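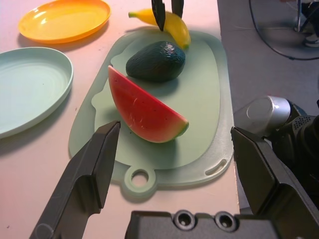

*Wrist view, two-arm fruit task: cutting board, plates and three toy fruits.*

# Teleoperation Demonstrator, Poltov, Plornville site

Poltov is hiring demonstrators for its two-arm tabletop program. Demonstrators control a pair of arms by remote leader handles, or move them by hand in compliant mode, to record complete examples of household tasks. The recordings are used to train manipulation policies. Positions are open from October 2025.

The role sits in the data group under Lleucu Jarman. Six positions are available, all on site. Remote work is not possible for this role.

## The work

A task sheet gives the start layout, the goal layout and the permitted order of moves. The current set is toy food and tableware: bananas, avocados, watermelon wedges, plates, cutting boards. Later sets cover folding cloth, sorting flatware and opening screw-top containers.

A shift consists of:

- Homing both arms and checking gripper closure against the gauge block
- Laying out the objects according to the task sheet, with positions varied between episodes as instructed
- Recording episodes, each started and ended with the foot pedal
- Marking each episode as *complete*, *recovered* or *discard*
- Logging hardware faults in Una, our episode tracker

The target is 40 accepted episodes per shift once training is finished. An episode in which an object is dropped and picked up again can be accepted, provided it is marked *recovered*. Hesitation longer than the limit on the task sheet, contact between the two arms, or a hand entering the workspace makes the episode a discard.

Demonstrators work from the wrist and overhead camera feeds on the station monitor. Looking directly at the table is permitted during practice only. Most new demonstrators find depth hard to judge from the wrist feed at first – two days of practice are scheduled before any recording counts.

## Requirements

- Steady use of both hands at the same time, in a seated position, for blocks of up to 40 minutes
- Normal or corrected vision, including the ability to tell red, green and yellow objects apart on a monitor
- Ability to follow a written procedure without variation and to report when it cannot be followed
- Age 18 or over
- Authorization to work in the United States

Experience with surgical simulators, crane or excavator controls, sewing machines or game controllers is useful. A degree is not required. Programming is not part of the job.

Left-handed applicants should say so in the application. The leader handles are symmetrical, but the pedal and keypad have to be moved.

## Training and assessment

Training lasts six days. It covers the leader handles, hand guiding, emergency stop procedure, labeling rules and basic care of the grippers. On the last day each trainee records a fixed series of pick-and-place episodes, which are reviewed by Heloísa Batista. Trainees who do not pass may repeat the series once. All training days are paid at the full rate.

## Hours and contract

Shifts are six hours including paid breaks. Contracts run through the end of April and may be extended for the cloth-folding set. The hourly rate is stated in the invitation to interview and is the same for all demonstrators.

## How to apply

Submit a resume and a short note (one page or less) through the Poltov careers page, reference **Rees 61**. The note should describe one manual task you do regularly, step by step, in enough detail for another person to repeat it. Cover letters are not read.

Selected applicants are invited to a trial at the Plornville site, with time on the leader handles and a sample labeling exercise. Bring photo ID and wear closed shoes.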